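Search this site Search Go

Selling kids' stuff at a neighborhood sale, how do I price and sort it?

Pangilinan
Posted May 27, 2023

We are moving in August and I want to get rid of most of what the kids have outgrown before then. Our street does a sale every summer and I have signed up for a driveway spot. I have never sold anything this way. There are clothes from newborn up to size six, board books, puzzles, a lot of soft toys, a Rikora stroller and a crib that is still in good shape.

What I need to know is how to price it, whether to put a sticker on everything or go by the bin, and what to do with the soft toys. My sister says they never sell and I should bag them up for donation now. I would also like to know if it is worth listing the stroller online first. I have one folding table and could borrow another. I'd like to make 60 dollars at least, which would cover the truck deposit.

mimia_yardsales

I have done this most summers. Don't sticker everything. Sticker the big items and use bins with one price on the front for the rest. For clothes, sort by size first and forget about boy and girl piles. People shopping for kids know the size they need and will not dig through a mixed bin for it. Onesies and T-shirts go for 50 cents, pants and dresses for a dollar, coats for three to five dollars if the zipper works. Check every zipper the night before.

Books sell if the spines face up. Lay them flat in a pile and people will look at the top one and walk on. Puzzles need to be counted or marked "not counted," and if you mark them that way ask a quarter.

Your sister is half right about soft toys. A big heap of them on a blanket does not sell. A few at a time in a small open container does all right, priced at 50 cents each.
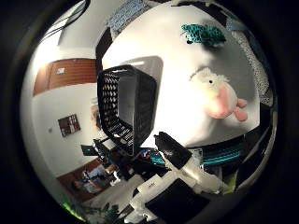
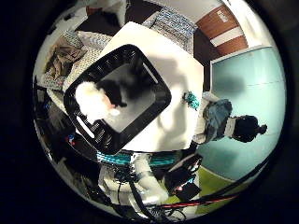 Pricing soft toys low is fine, but get them clean first, and do it a week ahead so they have time to dry all the way through. Most can go in a pillowcase on the gentle cycle with cold water. Skip the dryer or use no heat, since the fluffy kind will mat. White ones are the most work. Something like that curly white sheep will show every gray spot in daylight, so I would wash it by hand in the sink and brush it out with an old hairbrush after. Anything with a battery box gets wiped with a damp cloth and nothing more. If a seam is open, sew it or leave it out, and the same goes for loose button eyes.

Bring change. I start with twenty ones, a few fives and two rolls of quarters, and I keep it in a waist pouch. A cash box on the table is something you have to watch all morning.

Anneli Ahonen

Look up the crib before you put a price on it. Rules on cribs have changed over the years, and older ones with a side that slides down can't be sold in the US, even at a yard sale. The model number and date should be on a label on the frame, often under the mattress support. Search the recall list for it too. If you can't find a label I would not sell it.

I would list the stroller online first, two weeks before the sale, with a pickup-only note. Mine was a Callari and it went the same evening for more than I would have asked in the driveway. If yours hasn't sold by the day of the sale, bring it out and drop the price by a third. Open it up and park it near the curb where cars can see it. Folded strollers get walked past.

Also, two tables is enough. Put the clothes bins on the ground in front and the books and puzzles up on top. Bring a bedsheet to throw over everything if it rains — a tarp is better if you own one.

callari_dad

just put a sign that says fill a bag for $5 after 11. thats how we got rid of all ours. whatever is left goes straight in the car to donate, dont bring it back in the house

Pangilinan

Thanks, all. I checked the crib and the label is there, with fixed sides, so I will search the recall list tonight. I'm going with bins for the clothes. Does anyone know if quarters are still easy to get from the bank, or do I need an account there?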